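Week 6 Notes: Why the Better Player Loses

OK, so last week we finished up with serve mechanics, and a few of you hung around afterward asking why the stronger tennis player doesn't always win. Great question, and I got so carried away answering it that I've rebuilt this whole week around it. Bring these notes to class, and scribble on them!

Start with points. Tennis is one of the few sports where you can win more points than the other person and still go home a loser. A score of 0-6, 7-6, 7-6 will do it easily. The scoring throws away your extra points every time a game ends. Win a game to love or win it after six deuces, it's still one game on the board, and the same goes for sets. I love this about tennis. My brother, who plays squash, thinks it's nuts.

Now the arithmetic, which I promise is painless. Say you win 55 out of every 100 points against somebody. That sounds like a tiny edge, right? But over a game it grows to a bit better than 62 percent, over a set it grows again, and by the end of a best-of-three match you're a huge favorite. So small edges get bigger the longer you play. Keep that in your head, because it cuts both ways: shorten the match and you help the underdog. (This is why I get grumpy about one-set club events. They're fun, they let everybody get home for dinner, and they're a terrible way to find out who's better.)

The catch is that nobody's edge sits still at 55. It moves with the wind, the balls, the surface, how you slept, whether you're serving into the sun. Which brings me to our match log.

The Prerkirton log. I charted one long club match at Prerkirton, every single point, and it came out to 349 points. My hand was a claw by the end. You'll get the full sheet in class, but look at these things first:

Break points. Circle every one. There are far fewer of them than you'd guess, and the match pretty much lives there. The player who lost had plenty of chances in the second set and played every one of them the same way, a slice backhand down the middle and then wait. Ask yourself what you would have tried.

Second serves. Write down who won each second-serve point. First serves get all the attention on TV, but at our level the second serve is where matches leak away.

Long rallies. Mark anything over eight shots. Then look at the next point after it! Tired legs show up one point late, in my experience, and I'd like to see if you agree.

Matchups. A beats B, B beats C, and C beats A, all season long, and everybody acts surprised. At Flulside we had a ladder where this happened between the top three spots and it drove people up the wall. A heavy topspin player eats up someone with a one-handed backhand, then loses to a flat hitter who takes the ball early. Rankings squash all of that into one number. A player ranked 968 can be a miserable draw for someone ranked way above them if the styles line up wrong.

Nerves. I'll be brief here since we have a whole week on it later. For now, watch your own tempo between points. Most of us speed up when we're behind, and the serve toss goes first. Count your bounces if you need to. Boring, but it works for me.

For next time:
Chart at least two sets of any match, live or recorded. Use the short codes from Week 2 (and please write legibly, I'm begging you).
Work out each player's share of total points, then their share of break points won.
Write half a page on one moment where you'd have changed tactics. Tell me the score when it happened. "He should have hit harder" is not a tactic.

If you're stuck on the game-winning math, do it on paper up to 40-30 and stop. We'll tackle deuce together on the board, there's a neat trick to it and I don't want to spoil it.

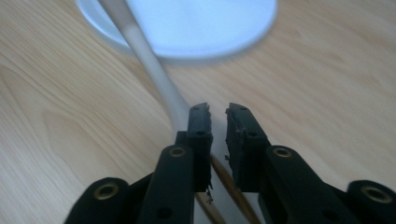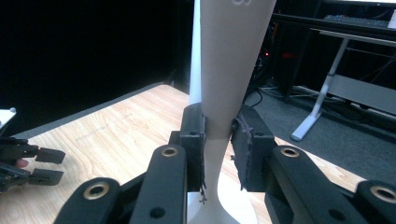 Satish Kurup
Course instructor, Tennis Tactics and Match Play

One more bit of housekeeping: the charting sheets are in the folder by the door, and you need the version with the extra column for second serves. If yours only has one serve column, it's the old one, so grab a new copy. See you in class!

Questions? Contact the instructor through the course office | Copyright Satish Kurup | Back to top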